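Petar目撃証言コーパス README

Petarは、ラジオ番組や講演の録音に出てくる未確認飛行物体の目撃証言を文字に起こし、場所・時刻・見え方などの項目を付けてまとめたテキスト集です。聞き手と話し手のやりとりをできるだけそのまま残しています。物体の正体を判定する資料ではありません。

現在の収録数は176件です。1件が一つの出来事に対応します。同じ出来事について別の人が話している場合は、証言ごとにファイルを分け、event_id を共通にしてあります。

1. 収録元

収録元は次の4系統です。

bistetti 深夜番組「Bistetti」の聴取者コーナー。電話での証言が中心で、音質はばらつきがあります。
dervishi Dervishi文庫が保管しているカセットテープ。個人宅での聞き取りが多く、1本が長いです。
sestorport 港町Sestorportの公民館で開かれた報告会の録音。会場からの質問も起こしてあります。
letters 上の三つに関連して届いた手紙。録音ではありませんが、補足として入れています。

letters は話し言葉ではないため、言い淀みや間の分析に使うときは除外してください。source 列で絞り込めます。

2. ファイル構成

index.tsv 全件の一覧。文字コードはUTF-8、区切りはタブ
text/ 書き起こし本文。1証言1ファイル
notes/ 書き起こし担当のメモ。ないものもあります
maps/ 証言者が口頭で説明した位置関係を文章にしたもの
CHANGES 変更履歴

音声そのものは配布していません。Dervishi文庫のテープは館内での聴取に限られており、Bistettiの録音は番組側に権利があります。

3. index.tsv の列

id 証言の通し番号。欠番があります
event_id 出来事の番号
source 収録元
month 目撃した月。分からなければ空欄
hour 目撃した時刻。本人の言い方のまま(「夕飯のあと」なども可)
place 地名。市町村より細かい地名は削ってあります
duration 見えていた時間。本人の申告
shape 形についての発言の抜き書き
sound 音についての発言の抜き書き
witnesses その場にいたと本人が言う人数
retold 本人の体験なら0、人から聞いた話なら1
quality 聞き取りやすさ。aからdまで

shape は分類語に置き換えていません。以前の版では「円盤」「葉巻」「三角」「光点」の四つに分けていましたが、「お盆を伏せたような、でも端が丸くない」といった発言をどこに入れるかが担当によって割れたので、やめました。旧分類が必要な方は CHANGES に書いた手順で戻せます。

duration と witnesses も同じ理由で文字列のままです。数値として集計する場合は、ご自身で基準を決めてください。

4. 書き起こしの方針

方言は直していません。聞き取れない箇所は(不明)、聞き取りに自信がない箇所は語の直後に(?)を付けています。笑い、咳、受話器を置く音などは丸括弧で書きます。2秒を超える沈黙は(間)としました。

聞き手の発言は行頭に「聞」、証言者は「証」、会場からの声は「会」です。Sestorportの報告会では複数の人が同時に話す場面があり、順序は録音で先に聞こえたほうを先にしました。同時であることを示す記号は付けていません。

誘導的な質問も削っていません。たとえばBistettiの聴取者コーナーでは、聞き手が先に「それは音もなく動いたわけですね」と言い、証言者が「ええ」とだけ答える箇所が多くあります。この「ええ」を証言者の自発的な発言として数えると、無音の報告が実際より多く見えます。sound 列には、証言者が自分の言葉で述べたものだけを入れました。

5. 匿名化

氏名、勤務先、電話番号、船名は伏せ字にしました。軍や航空会社に勤めていたという発言は、内容に関わるため職種だけ残しています。階級や所属部隊は削りました。

伏せ字は■一つに統一しています。元の文字数とは対応しません。一つの証言に複数の人物が出てくる場合は■1、■2のように番号を振りますが、番号はファイルごとに付け直しているので、別の証言の■1とは無関係です。

6. 偏りと限界

収録元の都合で、海沿いの目撃が多く、内陸はわずかです。月では6月に集中していますが、これはSestorportの報告会が6月の出来事を主題にしたためで、その時期に目撃が多いことを示すものではありません。

高度や距離の数字は本人の感覚です。同じ event_id の証言で、一方が100メートル、もう一方が700メートルと述べている例があります。どちらも修正せずに載せました。気象記録や航空機の運航記録との照合はしていません。

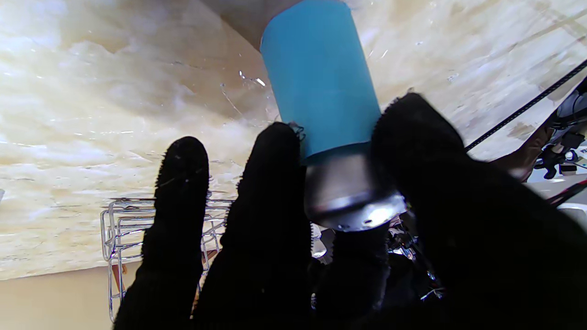
retold が1の証言は、話が人を経るうちに細部が増えていることがあります。本人の証言と又聞きの両方がある出来事では、本人のものを先に読むことを勧めます。逆に、話の変わり方を調べたい場合は、この組を使うと比較がしやすいはずです。

quality が d のものは、本文の半分近くが(不明)です。語彙の頻度を数える用途には向きません。

7. 利用条件

研究、教育、個人の調べものには自由に使えます。引用するときはコーパス名と id を書いてください。証言者を特定しようとする利用、伏せ字を復元する試み、目撃談を実話として脚色した商品への転用は認めていません。

letters の全文転載はできません。短い引用は可能です。

8. 既知の問題

・dervishi の一部で、テープの裏表を逆に起こしたものがあります。notes/ に「順序要確認」と書いてあります。
・hour の「12時」は昼か夜か判別できないものが混ざっています。
・place の旧地名と現地名が統一されていません。
・表計算ソフトで index.tsv を開くと、id の先頭のゼロが消えます。文字列として読み込んでください。

誤りの報告は、id と該当行を添えて配布ページの連絡欄からお願いします。聞き取りの訂正案も受け付けますが、音声で確認してから反映するため時間がかかります。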